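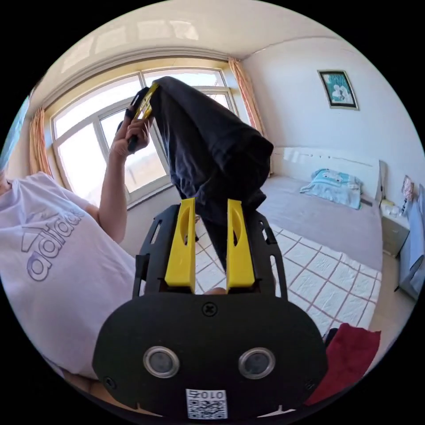 Changing the fingers on a hand-held gripper

The yellow fingers on the hand-held grippers wear at the tips, and a worn pair lets thin fabric slide. Change them as a pair, even if only one looks bad. The job needs a small cross-head screwdriver, a dry cloth, a soft brush and a new set of fingers from the Sasham box.

Before you start

Stop the recording and wait for the file to close. Write down the number on the sticker with the QR code – the log goes by that number and the unit has to keep it. Put a lens cap or a piece of clean cloth over the lenses.

Taking the old fingers off

1. Lay the gripper on its back on a towel.
2. Open the fingers all the way and let go of the trigger.
3. Undo the screw at the base of each finger. They are short and roll easily, so have a dish ready.
4. Pull each finger straight up. If one sticks, rock it gently from side to side. Don't pry against the black frame.
5. Brush the lint out of the slots. Units used on laundry collect a lot of it, mostly down at the bottom where the fingers slide.

Fitting the new ones

Slide both fingers in with the flat faces toward each other. Start both screws by hand before tightening either one. Stop when they are snug – the plastic strips if you keep going, and then the whole finger is scrap.

Squeeze the trigger 11 times, slowly. The tips should meet evenly and open again without catching. If they meet at an angle, loosen both screws, close the fingers, and tighten them again while closed.

Checking the width reading

Plug the unit in and open the Fuka setup page. Closed should read 0, fully open should read 1000. If the closed value is above 5, press Zero with the fingers shut and read it again. A unit that still won't settle goes to Naveen Jaiswal with a note of both readings.

Last, pick up a pair of pants by the waistband and hold them clear of the floor, then do the same with a T-shirt. Wipe the lenses, and enter the change in the log with your name and the unit number.

Page updated 7 January 2022, Sneha Sengar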